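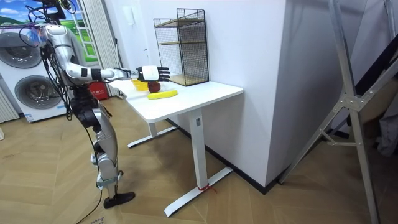 Foro > Trabajar en casa > Mesas y sillas

Tema: Mesa de pie, ¿merece la pena o acaba de perchero?

tecla_floja
2011-01-17

Buenas. Llevo desde agosto trabajando en casa y tengo la espalda hecha un cuadro. Silla de cocina, portátil encima de dos guías telefónicas, ya sabéis. Estoy mirando una mesa alta, blanca, sin cajones, para trabajar de pie al menos por las mañanas. Dudas:

— ¿fija o regulable? La regulable se me va de precio
— ¿aguantáis de verdad o a la semana estáis otra vez sentados?
— suelo de madera, ¿se marca?

He visto la Senlow fija y una de Jostuvis con manivela. La de Jostuvis me gusta mas pero el plazo de entrega es una locura. Gracias de antemano, escribo corriendo que entro en reunión.

moncayo37

Regulable. Siempre. De pie todo el día es igual de malo que sentado todo el día, te lo digo yo que tuve la fija y acabé con los talones fatal. La vendí a los dos meses.

pan_con_tomate

Pues no estoy de acuerdo. Fija y un taburete alto, y listo. Te apoyas cuando te cansas. La manivela la usas tres días, luego te da pereza y se queda arriba o abajo para siempre. Yo en la oficina tenía una y estuvo abajo un año entero.

moncayo37

Eso es pereza tuya, no de la manivela :)

Treinta segundos se tarda. Menos que en hacerte un café.

pan_con_tomate

30 segundos con la mesa vacía. Con la pantalla, la lámpara y los papeles encima ponte a darle vueltas, ya me cuentas. A mí se me cayó una taza. Entera, encima del teclado.

tecla_floja

Jajaja vale. Lo de la taza me preocupa, soy de los que comen en la mesa. ¿El blanco se mancha mucho? Porque entre el café y la fruta de media mañana... 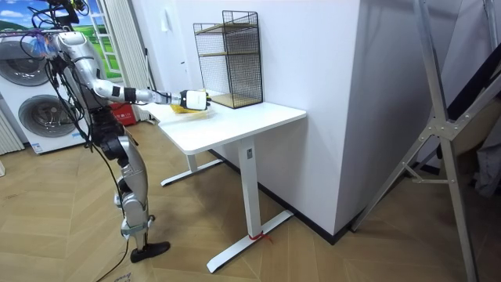 moncayo37 contestó que manchar se mancha todo, pero que en blanco por lo menos ves la mancha y la limpias. Que él tuvo una negra y era peor, se veía el polvo a las dos horas de pasar el trapo.

(Lo resumo yo porque el mensaje se ha borrado con lo del servidor de anoche, perdón. Si alguien mas ha perdido respuestas que las vuelva a poner.)

la_del_tercero

Entro yo que llevo dos inviernos con una fija de Petrenko. Cosas que me habría gustado saber antes de comprar:

La altura. Mídete el codo con los zapatos que vayas a llevar en casa. Yo medí con botas y trabajo en zapatillas, así que me quedó alta y he tenido que poner una tarima. Una chapuza.

La alfombrilla. Imprescindible si el suelo es duro. No hace falta la cara, la de gimnasio vale, pero gordita. Las finas se aplastan en un mes y es como no tener nada.

La pantalla, aparte, subida. Si miras al portátil desde arriba te cargas el cuello y entonces para qué has comprado la mesa.

Y el fondo del tablero, que ahí es donde la gente se equivoca. Buscan que sea ancho y lo que importa es que sea profundo. Con un tablero estrecho acabas con las cosas en fila delante del teclado y no hay manera de apoyar los antebrazos.
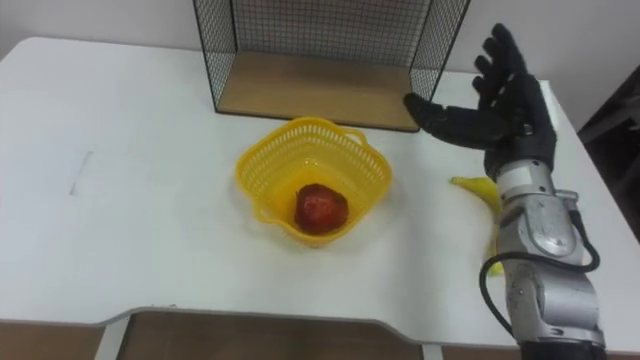
Luego está el tema de la rejilla. Yo puse un organizador de malla metálica en la esquina del fondo y fue lo mejor que hice, todo lo que antes andaba rodando por el tablero va ahí. De dos pisos si puede ser. Eso sí, ponle fieltro debajo porque raya. El mío dejó dos arañazos en la primera semana y no salen con nada, ni con el borrador mágico ese.

Sobre el suelo de madera: las patas con tacos de goma no marcan, las de metal a pelo sí. Mira bien las fotos antes de pedir.

tecla_floja

Esto es oro, gracias. Lo del fondo no lo había pensado ni de lejos. La Senlow creo que es bastante estrecha, voy a mirar.

pan_con_tomate

¿Tarima para una mesa demasiado alta? Se cortan las patas y ya está. Sierra y lija, una tarde.

la_del_tercero

Son de metal, listo.

pan_con_tomate

Ah. Pues radial.

moncayo37

No le cortes las patas a nada con una radial en un piso, por dios. Y adiós garantía.

A lo que iba, la de Jostuvis: yo la tengo ahora, la grande. Tardó una barbaridad en llegar, eso es cierto, y vino sin dos tornillos. Llamé y me los mandaron. Una vez montada no se mueve nada. Escribo fuerte y la pantalla no tiembla, que con la otra era un barco. Para mí eso decide. Una mesa alta que baila te vuelve loco.

kilometro_2000

Buenas, me cuelo. ¿Alguien ha probado las de Stutov? La referencia 3273, tablero blanco y pata en T. La tienen rebajada y no encuentro ni una opinión.

la_del_tercero

Pata en T yo huiría si es alta. Se balancea hacia delante en cuanto te apoyas. Pero no la he probado, hablo de oídas.

kilometro_2000

Pues vaya. Es que era la única que me cabía, tengo el radiador justo detrás.

moncayo37

Vete a verla montada y apóyate con los dos codos. Si cede en la tienda en casa va a ser peor.

tecla_floja

Una pregunta mas y ya no molesto — ¿cuánto tiempo de pie al principio? Ayer hice la prueba encima de la cómoda y a la hora y pico me dolían hasta las pestañas.

pan_con_tomate

Poquito. Media hora y te sientas. Otra media hora después de comer. La gente se pone de pie ocho horas el primer día y claro, luego que si la mesa no sirve.

la_del_tercero

En esto, y sin que sirva de precedente, de acuerdo con el del pan. Y cambia el peso de pierna. Un cajetín bajo para ir subiendo un pie ayuda muchísimo, los bares tienen esa barra por algo.

moncayo37

+1 al cajetín. Y calzado, nada de calcetines.

tecla_floja

Pues decidido casi: regulable, la Jostuvis, y mientras llega sigo con la cómoda. Cuando la monte subo fotos y os cuento lo del organizador, que ya tengo uno de malla por casa criando polvo.
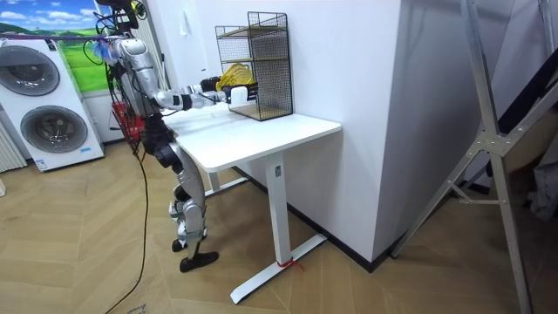
Temas relacionados

Alfombrillas antifatiga: cuáles no huelen a neumático
Pasar cables por detrás de la mesa sin taladrar
Vendo silla de rodillas, casi sin uso (motivo: las rodillas)
¿Taburete alto con respaldo o sin él?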